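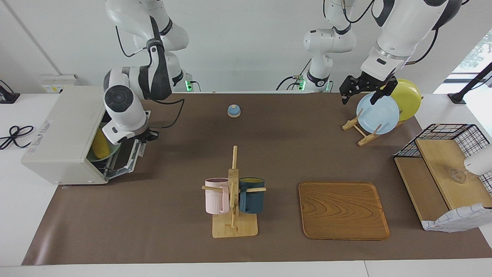

## Open afternoon at Vestura, Friday, November 3, 2023

The washing-up bench was the one I'd come for. Two arms share a table, and the job is plates and dishes: one gripper at the wooden rack with the blue plate, the other in the mouth of the little white appliance. Salamatu Ackah runs the bench and took questions for most of an hour.

Her log for the week had 167 attempts at moving a plate. Stacked plates are still the trouble — the fingers want a clear rim, and two leaning together often don't give one. Mugs by the handle go better, she told us.

Is it ready for a kitchen? She said no, and put it at some 8 years for an ordinary home. A café with one sort of plate could come sooner.

The Ostov stand next door was folding towels, slowly. I missed the Clamero talk, which had filled up by 2.

Next open day is in May. Parking is round the back.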